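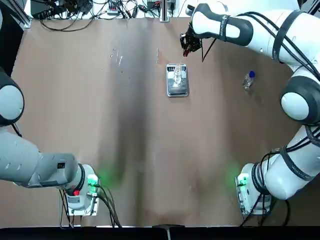
Section 8: Getting your document ready for the printer

Right, you've written the thing, you've proofed it (please tell me you've proofed it) and now you want it on paper. This section covers exporting a print-ready PDF from Claridico. I'm assuming you've already set up your page size and margins. If you haven't, go back and do that first. Changing the page size after you've placed your text is a miserable job – I did it once on a 251-page parish history and had to check every single chapter opening again.

Before you start

Have these to hand:

- The printer's spec sheet. Most will email you one if you ask.
- Your original image files, full size, in the same folder as your document.
- Any fonts you've bought separately. Install them before you open Claridico, or it will swap in something else and only mention it in tiny grey letters at the bottom of the window.

Note: I use Prevport for my own printing, so the names of the settings below match their sheet. Your printer may call "bleed" something slightly different, but it'll be the extra strip around the page that gets trimmed off.

Checking your images

1. Open your document and choose Tools, then Picture Check. A list comes up on the right with every image in the document.

2. Sort the list by resolution. Anything under 200 dots per inch gets an orange flag. I let the odd one through if it's small and tucked in a corner, but never on a cover.

3. Click each flagged image and look at the Scale box. If it says more than 100 per cent, you've stretched it. Drag it back down or swap it for a bigger original.

4. Look for broken links, which show as a chain with a gap in it. Right-click and pick Find File. If you've moved the whole folder, you only need to find one file and Claridico will sort out the others.
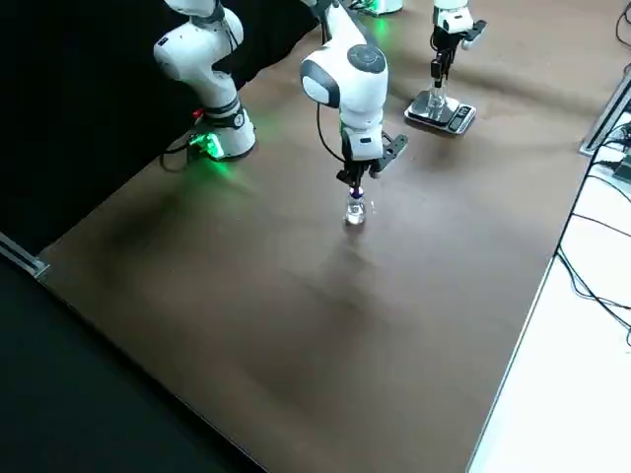
Small glass container on a digital scale, with a white robot arm at the left.

5. Switch the view to Print Colours. Bright greens and oranges will look duller, and it's a bit of a shock the first time! Your screen can show colours that ink can't, so have a look now while you can still change them.

Caution: don't press Convert All at this point unless you've saved a copy. It changes the images in your document for good, and Undo won't bring the old colours back once you've closed the file.

Setting the bleed and marks

1. Go to File, then Page Setup, then Edges.

2. Type in the bleed from your spec sheet. It wants the same figure on all four sides unless the printer says otherwise.

3. Close the box and go through your pages. Any picture or coloured panel that touches the edge of the page now has to reach out to the red line. Pull the handles until it does.

4. Tick Crop Marks only if your printer asks for them. Some like them, some have software that adds its own, and two sets on one page is a proper muddle.

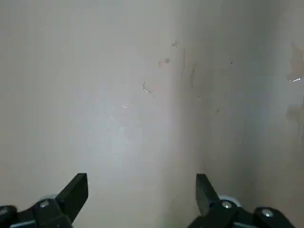 Exporting the PDF

1. Choose File, then Export, then PDF for Print. Not PDF for Screen, which sits directly above it and squashes all your images. (I've picked the wrong one more often than I'd like to admit.)

2. Under Fonts, tick Embed All.

3. Under Pages, choose Single Pages. Spreads look lovely on your own screen but most printers want the pages one at a time and will send the file back.

4. Give it a sensible name. I put the title first and the date after it. Avoid "final", as you will end up with "final final 2" like everybody else.

5. Press Export and leave it alone. Long documents with lots of photos can sit there looking frozen for several minutes.

Note: if you're on the older Prularow plug-in, the Embed All box is under Advanced. Thanks to Sunita Kapoor for writing in about that one – I'd missed it completely.

When the export finishes, open the PDF in a different program and flick through the whole lot at full size. Check the page numbers, the captions and the very last page, which has a habit of coming out blank. If you do find a stray blank, go back to the Pages panel, delete it there and export again.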